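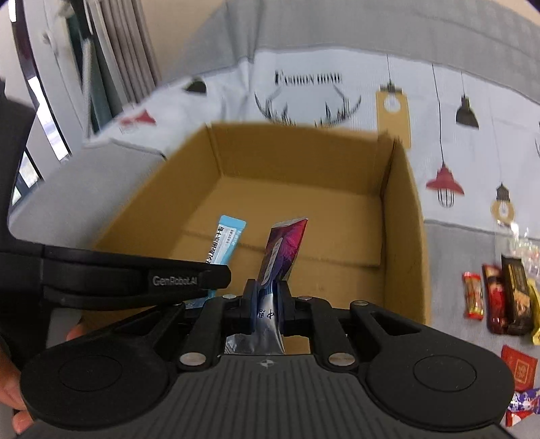 낱포장 분류 작업. 갈색 종이 상자와 한자 표기가 있는 은색 포일 스틱, 하늘색과 흰색 스틱.

이센트(Isent) 소포장 식품 나눔 사업 중간보고
제출처: 포텔(Potell) 재단 지원사업팀
수행기관: 금(Geum) 생활나눔센터
작성: 사업총괄 코맥 한라한(Cormac Hanrahan)
보고 대상 기간: 사업 개시 후 3월 말까지

1. 보고 개요

본 보고서는 포텔 재단의 지원으로 수행 중인 이센트 소포장 식품 나눔 사업의 중간 경과를 정리한 것이다. 본 사업은 기부받은 스틱형 및 소형 낱포장 식품을 분류하여 꾸러미로 재구성하고, 이를 센터 관할 지역의 1인 가구와 고령 가구에 전달하는 것을 내용으로 한다. 보고 기간의 주요 업무는 입고 물품의 분류 기준 확정, 외국어 표기 물품의 확인 절차 마련, 1차 꾸러미 배부였다. 계획 대비 지연된 업무는 제5항에 별도로 기재하였다.

2. 입고 및 분류 현황

보고 기간 중 입고된 물품은 종이 상자 기준 69상자이다. 대부분 여러 품목이 섞인 상태로 들어왔으며, 동일 품목으로만 채워진 상자는 일부에 그쳤다. 혼합 상자의 경우 겉면의 표기만으로 내용물을 판단할 수 없으므로 모든 상자를 개봉하여 낱개 단위로 확인하는 방식을 택하였다.

분류는 다음 순서로 진행한다. 먼저 상자를 작업대에 올려 개봉하고 파손된 포장을 골라낸다. 다음으로 포장의 표기 언어를 확인하여 국문 표기 물품과 외국어 표기 물품을 나눈다. 국문 표기 물품은 소비기한과 원재료를 바로 대장에 기재하고, 외국어 표기 물품은 확인 대기 상자로 옮긴다. 대장 기재가 끝난 물품은 품목별 보관함에 넣고 보관함 앞면에 가장 이른 소비기한을 적는다.

사업 초기에는 포장의 색상으로 품목을 1차 구분하고 세부 표기는 나중에 확인하도록 하였다. 그러나 색상이 비슷한 다른 품목이 한 보관함에 들어간 사례가 확인되어 이 방식은 중단하였다. 현재는 색상을 참고 사항으로만 활용하며, 표기를 읽기 전에는 보관함에 넣지 않는다. 이에 따라 상자당 작업 시간은 늘었으나 재분류 건수는 뚜렷하게 줄었다.

3. 외국어 표기 물품의 처리

입고 물품 가운데 한자 등 외국어로 표기된 낱포장의 비중은 당초 예상보다 높았다. 스틱형 포장은 표기 면적이 좁고 글자가 작으며, 겉상자 없이 낱개로만 기부되는 경우 소비기한이나 알레르기 유발 성분을 확인하기 어렵다. 포일 재질의 면에 인쇄된 글자는 조명 반사로 판독이 늦어지는 일도 잦았다.

센터는 이에 대하여 질투스토프(Jiltusthorpe) 분관의 번역 담당자와 협의하여 확인 절차를 마련하였다. 분류 담당자는 외국어 표기 물품을 종류별로 하나씩 견본으로 분리하고, 번역 담당자가 품명, 원재료, 소비기한 표기 방식을 국문으로 옮긴다. 옮긴 내용은 품목 확인표로 작성하여 작업대 옆에 비치한다. 같은 물품이 다시 입고되면 확인표와 대조한 뒤 소비기한만 새로 기재한다.

확인이 끝나지 않은 물품은 배부하지 않는 것을 원칙으로 한다. 성분을 알 수 없는 물품은 기부처에 문의하며, 회신이 없으면 월말에 반출 처리한다. 반출 내역은 대장의 비고란에 남긴다.

작업대 조명은 3월 중 교체하였다. 기존 조명은 천장에서 수직으로 비추어 반짝이는 포장의 글자를 읽기 어려웠고, 교체 후에는 빛의 각도를 조절할 수 있게 되었다. 교체 비용은 시설비 항목 내에서 집행하였으며 항목 간 전용은 없었다.

4. 꾸러미 구성 및 배부

1차 배부 대상은 238가구이다. 꾸러미는 기본형과 저자극형으로 구성하였다. 기본형에는 분류가 완료된 품목을 고르게 담았고, 저자극형은 신청서에 알레르기 또는 복약 사항을 기재한 가구를 대상으로 하여 국문 성분 표기가 확인된 물품만 담았다. 외국어 표기 물품을 담은 꾸러미에는 품명과 원재료를 국문으로 적은 안내지를 동봉하였다.

배부된 꾸러미는 모두 665개이며, 한 가구가 보고 기간 중 여러 차례 수령한 경우를 포함한다. 방문 수령을 기본으로 하되 거동이 불편한 가구에는 생활지원사가 정기 방문 시 함께 전달하였다.

수령 가구의 의견은 전화로 청취하였다. 한 번에 먹을 양만큼 나뉘어 있어 보관이 편하다는 의견이 많았다. 반면 스틱 포장의 끝을 뜯기 어렵다는 의견과 안내지의 글자가 작다는 의견도 반복되었다. 안내지는 글자 크기를 키워 다시 인쇄하였고, 포장 개봉과 관련해서는 소형 안전가위를 꾸러미에 포함하는 방안을 검토하고 있다. 가위 구입은 승인된 예산 항목에 포함되어 있지 않으므로 재단의 사전 의견을 구하고자 한다.

5. 지연 사항 및 조치

입고 대장의 전산화는 계획보다 늦어지고 있다. 현재 대장은 수기로 작성한 뒤 주 단위로 입력하며, 입력 과정에서 소비기한의 연월 순서를 잘못 옮긴 사례가 발견되었다. 해당 건은 배부 전에 정정되었다. 재발 방지를 위하여 외국어 표기 물품의 날짜는 포장에 적힌 순서 그대로 먼저 옮겨 쓰고, 국내 표기 방식의 날짜를 옆 칸에 따로 적도록 양식을 고쳤다.

보관 공간도 부족하다. 혼합 상자를 여는 동안에는 원래 상자와 품목별 보관함을 동시에 두어야 하므로 작업대 주변 통로가 좁아진다. 센터는 물품실 안쪽의 미사용 선반을 철거하고 이동식 선반을 설치할 계획이며, 견적을 접수하고 있다.

6. 예산 집행

예산은 승인된 항목에 따라 집행되고 있다. 포장재 구입비는 종이 상자를 재사용하면서 계획보다 적게 지출되었고, 번역 업무비는 확인 대상 품목이 늘어 계획보다 빠르게 소진되고 있다. 현재의 추세가 이어지면 다음 기간 중 번역 업무비가 부족해질 수 있어, 포장재 구입비 잔액의 일부를 전용하는 변경 신청서를 별도로 제출할 예정이다. 항목별 집행 내역과 증빙 목록은 붙임 자료에 수록하였다.

7. 다음 기간 계획

다음 기간에는 품목 확인표를 약 100종까지 확대하고, 완성된 확인표를 질투스토프 분관과 공유한다. 기부처에는 낱포장을 보낼 때 원래의 겉상자나 성분 표기면을 함께 넣어 달라는 요청문을 발송한다. 대장 전산화는 입고 단계부터 우선 적용하고, 배부 단계는 그 결과를 점검한 뒤 착수한다.

재단에 요청하는 사항은 안전가위 구입의 가부와 번역 업무비 전용에 대한 검토이다. 회신을 받는 대로 2차 배부 일정을 확정하여 통보하겠다.

붙임: 항목별 집행 내역, 증빙 목록, 품목 확인표 양식, 개정 안내지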